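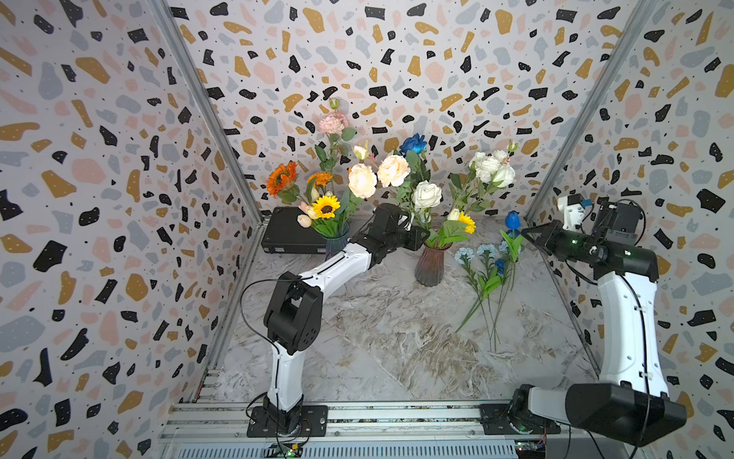 Cockpit-Vertrag läuft aus: Wie lange kann ein Fahrer warten?

kurvenparker
Ich verfolge die Tourenwagenserie von Drurkotness erst seit 2 Jahren und verstehe eine Sache nicht. Bei Ullivier laufen nach dem letzten Rennen beide Fahrerverträge aus, und bisher ist nur ein Platz wieder vergeben. Der zweite Mann fährt im Moment einfach weiter, als wäre nichts. Gibt es in der Serie eine Frist, bis wann ein Team seine Fahrer melden muss? Und darf jemand, der in dieser Saison Punkte geholt hat, mitten in der nächsten bei einem anderen Team einsteigen? Im Reglement auf der Serienseite habe ich nur den technischen Teil gefunden.

boxenfunk_ost
Der sportliche Teil ist ein eigenes Dokument, unter "Ausschreibung" schauen. Teams müssen bis Ende Februar nennen, danach kostet jede Änderung eine Gebühr. Verboten ist ein Wechsel nicht. Ein Team darf pro Auto und Saison bis zu 4 Fahrer einsetzen, die Fahrerpunkte nimmt man mit, die Teampunkte bleiben beim alten Team. Nach dem siebten Lauf ist Schluss, dann gilt die Besetzung bis zum Finale. Ausnahme nur bei Verletzung mit Attest.
Bei Ullivier würde ich nicht vor Januar mit einer Meldung rechnen. Die haben den zweiten Platz auch letztes Mal erst nach den Testfahrten in Clurnham vergeben.

Reifenstapel
der geht eh zu Tomoana, wurde im Fahrerlager schon im Juni erzählt

kiesbett77
Das mit Tomoana wurde vor einem Jahr auch schon erzählt, darauf würde ich nichts geben. Zur Frist noch eine Ergänzung: Die Februarnennung gilt nur für Teams mit Ganzjahreseinschreibung. Gaststarter melden pro Rennen, spätestens 12 Tage vorher, und bekommen keine Punkte. Wer kein Cockpit findet, kann also trotzdem einzelne Läufe fahren. Finanziell lohnt sich das selten, den Platz im Gastauto bezahlt man fast immer selbst. Eine Lizenz der laufenden Saison braucht man dafür auch, und die Verlängerung dauert bei manchen Verbänden fast 7 Wochen.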